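Inholm Table Flowers: Progress Report to the Drimari Fund
Last updated: November 21, 2022
Print this page | E-mail this page

Prepared by Titilayo Olatunji, project coordinator

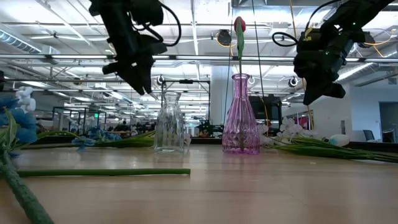 In this period we worked mostly on the vases and on the artificial flowers for the reading rooms and waiting areas. As you know, the grant of 2,000 euros was given in August, and it must cover vases, stems and the transport between our two sites. Until now we have spent 1,063 euros. The largest invoice, of 399 euros, was from Karagiannis for the glass.

We decided to keep both types of glass, the clear one with the ribbed body and the pink one with the diamond pattern. The pink vase has a slender neck, and for this reason it suits a single stem very well. One red tulip in it is already enough for a small table. The clear vase we want to use for the blue flowers. Their petals are broad and they need more space around them, so we will put fewer stems than it was written in the first plan.

Because the glass is transparent, the whole stem is visible until the bottom. Adebayo Afolabi made the remark that a stem which is cut too short looks poor in such a vase, and I agree with him. We will therefore cut the stems only when the vase is chosen. This makes the work slower, but we lose less material.

There are 2 points still open. The first is the white blossoms, for which we have not yet decided a place. The second is the delivery from Isora, which came later than was promised and with a different green for the leaves. We asked them for an exchange and we wait for the answer.

For the next period we plan to finish the arrangements for the reading rooms, and to write a short page of instructions for dusting and washing, so that the staff there can take care of the flowers by themselves. We do not ask for additional money at this moment. The copies of all invoices will be sent by post to the Fund together with the signed form.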